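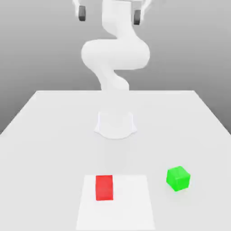

Home | Projects | Reports | Downloads | Links

Does shaking the colours help? A student project report on domain randomisation for block placing

1. What we set out to check

The Gadton tutorial, which most people on our course start from, claims that a policy trained in simulation becomes "robust" if the colours, lighting and camera angle are changed at random during training. It gives one success rate for the randomised policy and one for the plain policy, and the gap is large. It does not say how many training runs each figure comes from, or how the test starts were picked. We wanted to see if the gap was still there when somebody else ran it, with a few things held fixed that the tutorial leaves loose.

We went in doubtful and came out doubtful in a slightly different place.

2. The task

The task is the usual one. An arm with a two-finger gripper has to pick up a green cube and set it down on a white square mat next to a red block, without knocking the red block over. The policy sees a single camera image from the near end of the table, plus the joint angles. An attempt counts as a success if the cube is at rest on the mat and the red block is still standing when time runs out.

We should say early on that this is an easy picture to read. The table is off-white, the background is grey, and the only strong colours belong to the two blocks. The shadows are very faint. A policy that has learned nothing except "go to the green patch, then go left" would get a long way. That bothered us from the first week and we come back to it in section 6.

3. Software and data

We used the Graleo simulator with its default tabletop set-up. Demonstrations came from a scripted controller that has access to the true block positions, so they are cleaner than anything a person would produce. We generated 3,615 demonstrations and kept them all in one pool. Both policies were trained on the same starts and the same motions. For the randomised version we replayed each motion and drew the images again with changed settings, so the only difference between the two training sets is how they look.

This took more time than it sounds. Graleo stores the lighting separately from the recorded motion, and our first replay used the default light for every demonstration. We trained on that set for most of March before noticing. Those runs are thrown out and are not in any number below.

Three things were varied in the randomised set: the table colour, the direction and strength of the light, and the camera position. The block colours were left alone. We tried changing them too, but then the instruction "pick up the green one" stops meaning anything unless the policy is told which block to take, and that is a different project.

4. Testing

Each kind of policy was trained with 12 random seeds. All the seeds were tested on the same list of 753 starts, fixed before training began. The tutorial draws new starts for each test, which means two policies may be compared on different problems. We think a good part of the reported gap could come from that alone, although we have no way of checking it from the outside.

There were two test conditions. In the first, the images look exactly like the plain training set. In the second, they use a darker table and a camera shifted to one side, both outside the range used in the randomised training.

5. Results

In the plain condition we found no difference worth reporting. The best single run was a plain one and so was the worst. If we had trained one seed of each and stopped, we could have written this report with either answer, depending on which seed we happened to pick. We find this the most useful thing in the whole project and it is the part that got the least interest when we presented it.

In the shifted condition the randomised policies did better. The average success rate was 65 per cent, and the plain policies were well below that on every seed. We accept this as a real effect. It is smaller than the one in the tutorial, and the spread between seeds is wide enough that we would not quote the average without the plot next to it. The plot is in the downloads folder.

Watching the failures told us more than the averages. The plain policies under the shifted camera nearly always reached for the wrong place by the same amount, closing the fingers on empty air to one side of the cube. They had learned where things are in the image and did not adjust when the image moved. The randomised policies failed in a more mixed way. Some gripped the cube and then released it with one edge over the border of the mat. Some clipped the red block on the way in. A few stopped above the cube and stayed there until time ran out.

6. What we do not believe

We do not believe our result says anything about real robots. We never ran on one. The Lytvynenko group's write-up of the same task moves from simulation to "real-world readiness" in a single paragraph, and having now done the simulated half we cannot see what that paragraph rests on.

We also do not believe that the randomised policy "understands" the scene any better. When the darker table and the shifted camera were tested separately, almost all of the benefit came from the camera. The table colour made little difference to either kind of policy. With two bright blocks on a pale surface this should not surprise anyone. A fair test of colour randomisation would need clutter, or a second green object, and we had neither.

Lastly, our success rule is generous. A cube placed touching the red block counts. We scored the final states again with a required gap between the two, and both kinds of policy dropped. The order stayed the same in the shifted condition.

7. If someone takes this on

Fix the list of starts first. Train more than one seed even if it means a smaller network. Check the lighting in the replayed images by eye before training on them. The Kestier scripts in the downloads folder will run the full comparison overnight on one machine in the lab, but they overwrite the log if the run is restarted, so copy it somewhere else. We lost a Saturday to that.

The colour question is still open. The simplest next step would be to add a second green cube of another size and run the darker table test again.

Contact: project reports desk | Copyright the authors | Back to top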